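Open day at the Lilthorpe site: handheld grippers and packaging trials

Members who signed up in December for the Lilthorpe visit were split into groups of 12, which kept the aisles passable and left time for questions at each station. The host, Firon, runs its handling work out of the ground floor. The upper floor is offices and was not part of the tour.

The first stop was the Udik arm cell. Two arms were picking molded parts from a tray and placing them on a fixture. The program was a short one, and the operator stopped it twice so that people could look at the fingertips. Firon uses interchangeable pads on a plain parallel jaw. Pad wear is logged per shift, and a set is replaced after 1865 cycles whether or not it looks worn. Several visitors thought that figure conservative. The answer was that slipping starts well before any damage shows.

The second stop drew the most questions. Firon collects demonstrations by hand before anything is tried on an arm. A person carries one gripper in each hand and performs the task at normal speed. Each gripper has a cube on top printed with square black-and-white markers, and the tracking software works out the position and angle of the jaws from whichever faces are in view. The same jaw geometry is used on the arms, so a grip that fails in the hand is dropped from the plan early.

The current set covers 50 tasks, most of them involving packaging. Rigid parts are easy to track and easy to hold. Clear film is neither — it reflects the overhead lights, changes shape when touched and tends to come up with whatever is being lifted. The staff record these tasks on the floor as well as at a bench, since bench-only data gave poor results when the working height changed. To date they have kept 1074 recordings and thrown out a larger number, mainly for markers hidden behind a wrist or turned away from the camera.

The last stop was the Simard conveyor, which was down for a belt change. The guards were off, so the drive end could be seen properly.

Slides from the introductory talk are available from the section office on request. Anyone who borrowed safety glasses at the door and still has them should return them by mail.

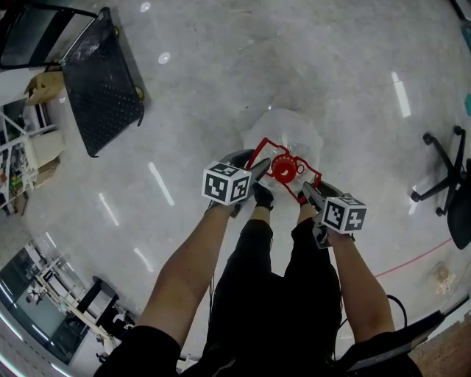 A second visit is being arranged for members who were on the waiting list. Group size will stay the same, and flat closed shoes are required.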